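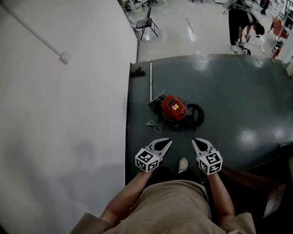 Lighting a small rental bedroom without touching the wiring
Interiors 101, final project report
2019-01-07

What I set out to do

Bedroom in a shared apartment in the Jidmont building, Dretport. One ceiling light, one window facing a brick wall. The lease says no new wiring and no holes bigger than a picture nail. Goal was a room you can read in, get dressed in and fall asleep in, using plug-in lamps only. The proposal went in back in August and it had a lot more in it (dimmer panel, curtain track, painted ceiling). Most of that got dropped. See the end.

How the room is 9 by 10 feet and feels smaller. Ceiling light is a flat glass dome right in the middle, so whatever you do at the desk you do in your own shadow. The bed is against the long wall because there is no other wall it fits on. Outlets: both on the window side. That decided more of the plan than anything from class did.

Step one, bulbs

Cheapest change, should of been obvious. The dome had cool white bulbs in it, left by whoever lived there before. Swapped to warm white. Room looked better that same night but also dimmer, and the closet corner went almost brown. Put one cool bulb back in for a week to compare. Mixed color in one fixture looks terrible, don't do it.

Step two, lamps

Floor lamp in the corner behind the bed, a Bredar with a paper shade, secondhand. Points up, so the ceiling does the work. Biggest improvement of the whole project. The shade is a bit yellow on one side, turned that to the wall.

Desk lamp with a clamp. First try was on the right side of the desk. I'm right handed so my hand shaded the page. Moved it left. Then glare off the desk, which has a shiny top, and you see the bulb in it like a mirror. Lowered the arm until the bulb sat below eye level and put down a felt mat. Glare mostly gone, still there if you lean back. 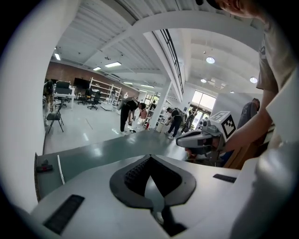 Overhead lights reflected in a glossy dark green tabletop.

Step three, walls

Landlord allowed one wall as long as it was an off-white. Used Shenoy eggshell on the wall across from the window. Two coats. Wanted flat paint for less shine but it marks when you wipe it and the bed rubs on that wall. Does it bounce more light? I think so. Did not have a light meter until after the paint was dry so there is no before reading, which I know is a gap.

Cords

Took longer than the lamps. Ran them along the baseboard with stick-on clips. The clips let go behind the radiator, so that stretch is just tucked under the rug edge now and needs a proper cord cover. Not finished.

What went wrong

- bought the small lampshade before measuring the harp, had to return it
- closet corner is still dark, a battery strip light was tried and the glue failed
- floor lamp switch is on the cord behind the bed, you have to kneel on the matress to get to it
- no before reading (see above)

Cost

Came in under what I proposed, but only becuase the curtain track was cut. Receipts are in the appendix, except the paint, lost that one.

If I did it again

Borrow the meter first. Draw the outlets on the plan before the furniture. Get a lamp with a switch on the pole. Leave the ceiling alone, white was fine.

Appendix: floor plan, receipts, bulb notes

Related projects
Curtains for a window that gets no sun
Refinishing a thrift store nightstand
Storage under a low bed
Picking a rug for a narrow hallway

2 comments | Share
Contact | Back to top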